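Opinion > Kitchen > Measurement

Recipes Should Be Written in Grams

Pin-yu Pan
Reading time: 2 minutes

A cup of flour is a volume, and flour compresses. The same cup, filled by scooping or by spooning, can differ in mass by enough to change a dough. A recipe that gives only cups leaves its main variable undefined.

I rewrote my bread notes in grams in June. The base formula uses 220 grams of water, and it scales by multiplication. Converting the old cards took one Thursday evening. Most of that time went to guessing what "heaping" meant.

The usual objection is cost. A basic scale is cheap and replaces a drawer of nested cups. The stronger objection is resolution: many kitchen scales read poorly below 3 grams, so yeast and salt in small batches are still better spooned.

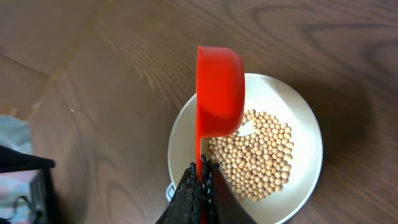

What publishers should do

Print mass first and volume second, in the same line. State the conversion used for flour. Leave teaspoons alone.

Related
Why oven dials drift
Salt by percentage
Reading a flour label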